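Jekus on the new record, the small rooms and the songs that got away

The first thing Dayana Ospina does when she sits down is move the table so that it stops rocking. She has been up since early morning finishing the sleeve notes for Mamden, the second album by her band Jekus, and she would like to talk about anything except sleeve notes. She orders a coffee, then a second one before the first has arrived.

Mamden comes out in May. It has nine songs, it was made mostly in one room, and it is a lot quieter than the record that came before it.

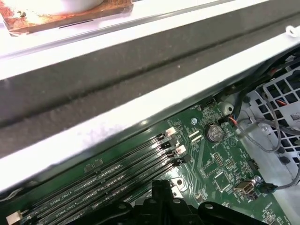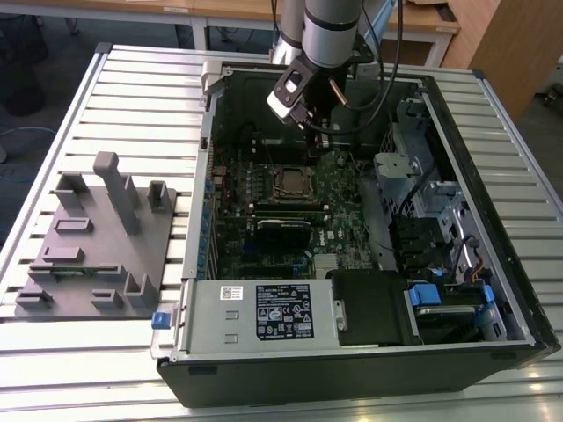
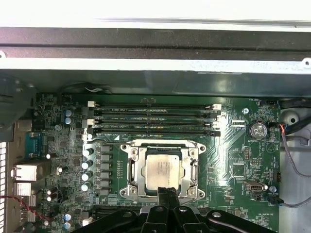
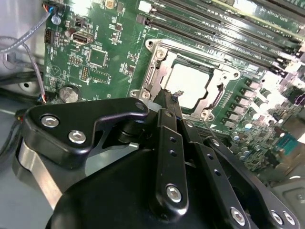
Too quiet, according to Pacheco, the band's drummer, who spent the first two weeks of the sessions arguing that the album needed at least one song people could jump to. Ospina laughs when this comes up. She says the argument was fair and that she lost part of it, which is how "Back Stairs" ended up as the fourth track.

"I wrote it in an afternoon to make a point," she says. "The point was that I could write a fast one if I wanted to and it wouldn't fit. Then we played it and it fit. So that was annoying."

The band started as a duo. Ospina played guitar and sang, Pacheco played a snare, a floor tom and one cymbal, and they kept it that way for two years, mainly so that everything would go in one car. Their early shows were in bars and in the back of a record store. Bass and keyboards came later, and then a trumpet player who was supposed to sit in for one night and is now on seven of the nine songs.

Their first album, Trusto, was recorded in six days. Ospina has mixed feelings about it. She likes the songs and doesn't like the singing.

"I was shouting over the drums, even on the parts where there weren't any drums," she says. "I'd only ever sung in rooms where people were talking. I didn't know how to do it any other way. You can hear that I'm waiting for someone to turn around and look at the stage."

Trusto did better than they had planned for. They pressed 300 copies on vinyl and assumed they would be giving them away at Christmas. Those were gone by the end of the first tour, and the second pressing went in the summer. There was a run of opening slots after that, then a run of festivals where they played early in the day to people putting on sunscreen. Ospina enjoyed the festivals more than she had expected to. She didn't enjoy the travel, and by the end of it she had stopped writing.

"It was eleven months with nothing," she says. "I had voice memos, but when I went back to them they were mostly me humming something I'd heard in a gas station. One of them was a jingle for a mattress store. I had worked out a harmony for it."

What got her going again was a piano. A neighbor was moving and wanted to be rid of an upright, and Ospina took it even though she doesn't play. She learned enough chords to get around. Seven of the songs on Mamden began on that piano, and she thinks it changed the way she writes a melody.

"On guitar my hand goes to the same four places," she says. "I could write you a Jekus song right now without thinking, and it would be bad, but you'd know who it was. On piano I'd hit something wrong and have to figure out where it wanted to go next. I was slower. The words got shorter, too. If it takes you a while to find the next chord, you have a lot of time to notice that a line is too long."

She had 44 songs, or pieces of songs, by the time the band got together to rehearse. Some were a verse and nothing else. They played through all of them over three weekends, and everyone kept a list. The lists didn't match. Only two songs were on all five, and those two, "Mamden" and "Good Coat," open and close the record.

The title comes from a word her grandmother used. Ospina had always taken it for a real place, somewhere the family had lived, and only found out as an adult that her grandmother had made it up to get the children to stop asking how much longer the drive was going to take.

"We were always almost in Mamden," she says. "We'd get to my aunt's house and she would tell us we had just missed it. I believed that until I was maybe fifteen, and even then I only stopped believing it because I looked for it on a map for a school project."

The song itself runs close to seven minutes and doesn't have a chorus. The label asked for a shorter version, and the band tried twice to make one. The first edit took out the trumpet section and the second took out the beginning. Neither one worked, she says, and in the end the label let it go and picked "Good Coat" as the single.

Recording took 34 days, spread over the winter. The band rented a rehearsal room with a low ceiling and hung moving blankets on two of the walls. They had booked time in a proper studio and used only a little of it, for the strings and for some of the vocals. Everything else was done with the five of them in the same room, close enough together that Pacheco had to switch to brushes on most of the songs to keep the drums out of the vocal microphone.

"That's really why it's a quiet record," Ospina says. "People have asked me about it like it's a statement. I wanted to sing live with the band, and if he hit anything hard, you couldn't use the vocal. So he didn't hit anything hard. Then we got used to it."

She did the vocals standing up, facing the wall. On "Winter Rate," the sixth song, the take they used is the first one, and there is a wrong word in the second verse that she decided to leave. She won't say which word it is. The lyric sheet has the right one.

Asked about the strings, she gets more cautious. They were a late addition, on three songs, and she worried that they would make the album sound expensive. There are only two players, a violin and a cello, recorded several times over. The parts were written by the keyboard player in a notebook on the train, and the cellist had to ask him about his handwriting more than once.

"I told him I didn't want them to be sad," she says. "The songs are already doing that. I wanted them to sound like somebody in the next apartment. You know they're there, and you can't quite hear what they're playing."

It's a good description of "Second Key," where the cello comes in so low that it could be a refrigerator until it moves. It is the best thing on the album, and the band nearly left it off. Ospina had it marked as unfinished up to the week before mixing. She still thinks the last verse could be better and has been singing a different one at shows.

There have been a few of those shows already, all in small places. The band has been booking rooms that hold 100 people or fewer, partly to see whether the new songs can be played at the volume they were recorded at. The answer so far is that it depends on the bar. At one show the ice machine was louder than the trumpet. At another the audience was so still that Ospina forgot the words to a song from Trusto that she has played hundreds of times.

"I looked at Pacheco and he just kept going," she says. "He'll play the same two bars until the end of the world if I don't come in. I had to ask the front row what the next line was. A guy told me, and he had it wrong, so I sang it the way he said it."

The older songs have been a problem in general. Most of Trusto was written to be loud, and the band has had to take some of it apart. A couple of songs have come out well. "Parking Garage" is now just voice and trumpet, and Ospina prefers it to the recording. Others have been dropped for the time being, including the one that people shout for.

She knows that not everyone will be happy about that. She also isn't very worried. The tour that starts in May has bigger rooms on it, and she expects the set will get louder again by the end of the month, whether she plans for it or not. Pacheco has already asked for his sticks back.

After that she isn't sure. There are more than thirty songs left over, and a few of them she would like to finish. One is a duet and she doesn't have anyone to sing the other part. She has also been taking piano lessons, her first, from a teacher who told her that she has been holding her wrists wrong the whole time and has her playing scales.

"I hate it," she says. "I'm scared I'll get good enough to be boring. But she gave me a sheet of exercises, and the third one has this change in it, from the left hand, and I've been playing it for a week now at the wrong speed. I think it's a song. I haven't told her."

She finishes the second coffee and checks the time. The sleeve notes are due at five, and she still has to write the thank-yous.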